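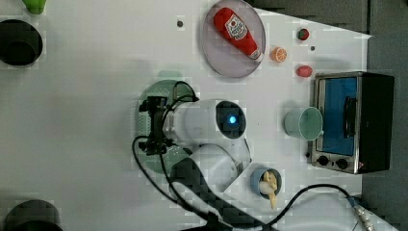 Narkus 3 – first-round interviews by phone or browser

Narkus rings your applicants, asks your questions, writes down the answers. You read them after. That's the bulk of it.

Made by Drornevine for small and middling employers who get more applications than they can ring back. Shops, care homes, warehouses, a couple of colleges. If you hire two people a year you don't need this, get a notebook.

Status: in stock, accounts opened same day
Price: £239 a month, one site, up to five hiring managers
Trial: 14 days, no card

What's in the box (there is no box)

Call engine – places the call at a time the applicant picks, or they can start it themselves from a link in the text message.
Question bank – 696 questions sorted by job type. Edit them, bin them, write your own.
Transcript view – full text with the audio lined up next to it. Click a line, hear the line.
Score sheet – blank by default. You fill it in. Narkus will suggest a mark if you switch that on, more on this further down.
Handover pack – PDF per applicant, for the panel.

How it asks

One question at a time. Waits. The wait is adjustable, default is four seconds of silence before it moves on, and we'd push it to six for anything where people have to think of a past job. Older version cut people off. Fixed in 3.

Follow-ups are generated from what was said, so if somebody mentions running a till and your job has a till in it, Narkus will ask what sort. It gets two follow-ups per question and then has to leave it. You can set that to none. Some customers do, for fairness, so every applicant hears exactly the same words. Booker Greenberg on our support desk can send you the settings file for a strictly identical script, just ask.
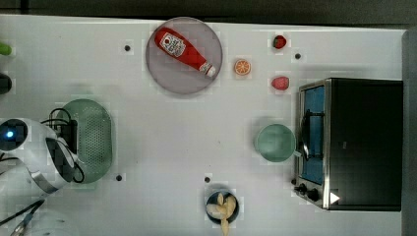

Voices: four to pick from, two speeds. The Welsh language voice is still in testing and won't be on general accounts before January. Please stop emailing Arlo about it, he knows.

Accents. The speech model was retrained for this release on a wider spread of British and Irish speakers and people with English as a second or third language. Better than it was. Not perfect on bad mobile signal. Where it's unsure of a word the transcript shows the word in grey and you should listen to the audio before you mark anyone down for it.

Suggested marks

Off when you get it. If you turn it on, Narkus compares the answer with the marking guide you wrote and offers a number from one to five, along with the sentences it based the number on. It marks text only. Tone of voice, speed, pauses, none of that goes in, and there is no video in the product so no faces either. We get asked for this every month. No.

You have to confirm or change each mark by hand. There's no "accept all" button. Ansel Zamora (product) took it out in version 2 and it's staying out.

Automatic rejection: not available on any plan. Narkus won't send a no without a person pressing send.

Telling the applicants

The call opens with a line saying it's an automated interviewer, who it's for, that it's being recorded and how to ask for a human instead. You can reword it but you can't remove it. Anyone who asks for a human gets flagged in your list and the call ends politely. Ring them yourself within a few days, they do notice.

Requirements

Any current browser for managers. Applicants need a phone, any phone, landline is fine. Browser interviews need a microphone.
Email address on your own domain for sending invites. Free webmail adresses get stuck in spam.
If you are on Plimum for payroll or rotas the new starter record goes across by itself. Other systems by spreadsheet export.
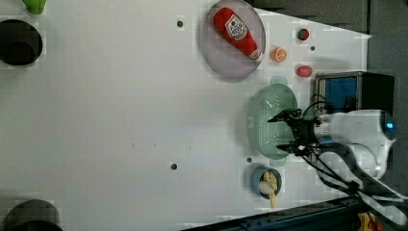
Arm and gripper over the green colander.

Limits

2,000 calls a month on the standard plan. After that they queue until the next month or you buy another block.
Longest single interview 40 minutes. Most scripts should be well under half that – applicants drop off.
Recordings kept six months then wiped, shorter if you set it shorter. Transcripts same.
English only for now (see voices).

Add-ons

Marchetti pack. Scripts and marking guides for kitchen and front of house jobs, written with people who have done the hiring. Includes allergen questions, split shifts, weekend work. One-off fee, ask for a quote.

Panel pack. Extra seats for people who only need to read and mark. No call credits in it.

Set-up day. One of us on a video call with you, building your first script. Usually Latrice Calloway. Bring the job advert and the person spec, and your last lot of interview notes if you kept them. Saves loads of time.
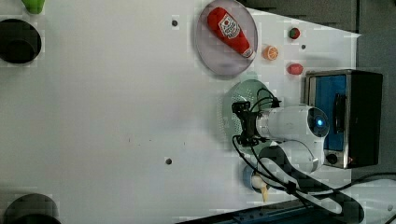

Script tips while we're on it, as most first scripts come in too long. Six questions. Put the availability one first, if they can't do the hours there's no sense in twenty minutes on customer service. Ask for one thing per question. "Tell me about a time you dealt with a difficult customer and what you learned and how you'd do it differently" is three questions and you'll get a muddle back. Try it on yourself before it goes out, there's a Call Me button on the script page that nobody on your applicant list sees.

What changed in 3

Longer wait before moving on, adjustable.
Applicants can say "can you repeat that" and it does, in any wording we've thought of.
Rebooking by text reply.
Grey words in transcripts.
Score sheet columns can be re-ordered. Finaly.
Removed: the summary paragraph at the top of each transcript. It smoothed things over too much and managers were reading that and skipping the rest.

Known problem: audio export fails in some older tablets' browsers. Use a desktop until the patch. Spyros Nikolovski is on it.

Ordering

Start a trial from the account page, or send us the number of sites and rough number of vacancies a year and we'll send a price back. Public sector, purchase orders fine. Monthly rolling, cancel by email, we export your data and send you the link.

Page updated 27/11/2018. Prices exclude VAT.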